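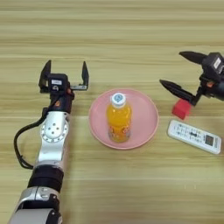

Light wood, long grain.

I spent most of October moving our household backups off the old Plindum box, and these are my notes on how the restore test went.

The total was 307 GB, mostly photos and scanned tax papers. The first full copy ran overnight at 90 Mbps, which is the limit of the upstairs switch and not of the disks. I have not replaced the switch. Daily runs after that finish in five minutes or less.

The restore was slower than I expected. Taltunel stores each version of a file as a chain of changes, so pulling back an old folder means reading every link in the chain. Setting a fresh full copy every 90 days keeps the chains short. The default is never, and the manual mentions this only in an appendix.

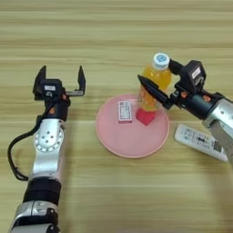

File names were the other problem. Anything with an accented letter came back under two different spellings, depending on whether it had been saved on the laptop or on the desktop. Radwa Ouazzani wrote a short script that compares names after converting both to the same form, and it caught every mismatch in the photo folders – the scans were already clean.

I still keep two copies, one in the closet and one at my brother's place. The second drive gets swapped by hand. I would like to automate that over his line, but his upload speed is poor and he is under contract with Badawi until spring.

Next on the list is checking the checksum logs from the first week.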